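Hawthorne Playhouse — anyone seen the touring Mimarel yet?

Forum: Regional and Touring Theater
Thread started by balcony_left

balcony_left wrote:
The Mimarel tour opened at the Hawthorne and I have two tickets for the second week, row M on the orchestra floor. I know the cast album well but I've never seen the show on stage. My questions are whether the sound is any better than it was for the last big musical they had in there, and whether the new ending is as much of a letdown as people are saying. Please mark spoilers.

trestham_ted wrote:
Saw it on opening night from the mezzanine. Sound was fine for the solos and muddy for anything with the full company. I lost most of the words in the harbor number. The orchestra is smaller than on the album and you can hear it in the overture, which is thin.

Bhavana Nadar is the reason to go. She plays Winia and she doesn't push any of it. Her second act song got the longest applause of the night, and she just stood still for it.

ovationsforall wrote:
Agree about Nadar. Disagree about the sound. I was in row F and heard every word, harbor number included. The Hawthorne has always been bad upstairs, so that may be where you were sitting and nothing to do with the tour.

trestham_ted wrote:
I've sat in the same part of the mezzanine for plays and for two other musicals and didn't have this trouble. The mix was off. They may have fixed it after opening.

mrs_pell wrote:
I went to the matinee. My seat was $73 and I thought that was fair for what was on the stage. The set is one big staircase that turns, and some painted drops. My sister found it cheap looking. I liked that they weren't always rolling furniture on and off.

We ate at home first because the places near the theater fill up so fast before a show.
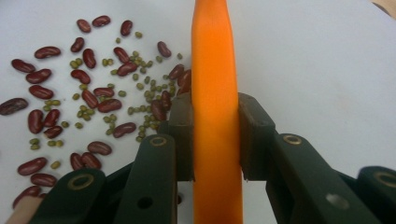 The first act runs long. I would say eat something real beforehand and don't count on the lobby bar, where the line went past the coat check and I gave up. Doors to the seats opened thirty minutes before curtain and they were strict about latecomers. A couple in our row was held in the back until after the second song.

balcony_left wrote:
Thanks, that's helpful. Is the intermission a normal length?

mrs_pell wrote:
Twenty minutes. There's a second set of restrooms down the stairs on the left side and the line there was shorter.

stagedoor_june wrote:
About the ending, SPOILER below, skip this post if you don't want it.

In the original, Winia gets on the boat and we hear the bell. In this version she stays on the dock and the brother goes. Same music, but the bell is gone and the lights just come down on her. I have seen the old version three times and I think the change is a mistake. The whole score builds toward her leaving. The reprise is about leaving. If she stays, she is singing about something she isn't doing.

ovationsforall wrote:
SPOILER reply.

I thought it worked better. In the old version she leaves and everything is solved in one bar of music. Here she sings all of it and then can't do it. Ladi Ogunleye plays the brother and he has a look back at her from the gangway that made sense of the change for me.

stagedoor_june wrote:
He's good, I won't argue with that. But an actor's look has to be seen from the back of a house that size. The program says it seats 3,273. From the upper balcony you get a small figure on a ramp. You could hear the bell from every seat in the building.

trestham_ted wrote:
I'm with June on this one. People around me weren't sure it was over. There was a gap before anybody clapped.

ovationsforall wrote:
There was a gap at mine too and I took it as people being moved. I guess we won't settle that.

kmr55 wrote:
Going back to the set. I help build for a community group in Trestham and we did Mimarel in July, with a staircase that did not turn and a budget that covered lumber and paint. The storm in act one we did offstage with a tray of dried beans tipped back and forth near a microphone. It sounded very good in a small room. It also meant beans on the floor backstage every night.
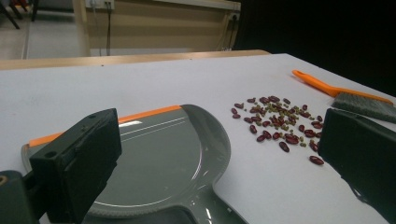 Dried beans, dustpan and brush

The tour uses a recorded storm and I missed the live sound. It comes out of the speakers on both sides and doesn't seem to belong to the stage. The staircase is a nice piece of work, though. From the side seats you can see it's turned by two of the crew in costume as dockhands.

mrs_pell wrote:
I wondered who they were! They never sang.

balcony_left wrote:
I skipped the spoiler posts and will come back to them. One more question, parking. Is the garage behind the Hawthorne still the best choice?

trestham_ted wrote:
It took me 55 minutes to get out of it on opening night. Park on the other side of the square and walk.

stagedoor_june wrote:
The garage is fine if you go up a level and leave by the rear exit. Most cars line up for the front one. Have your ticket paid before you get in the car — the machine is by the elevator.

balcony_left wrote:
OK, rear exit. I'll post after I've seen it.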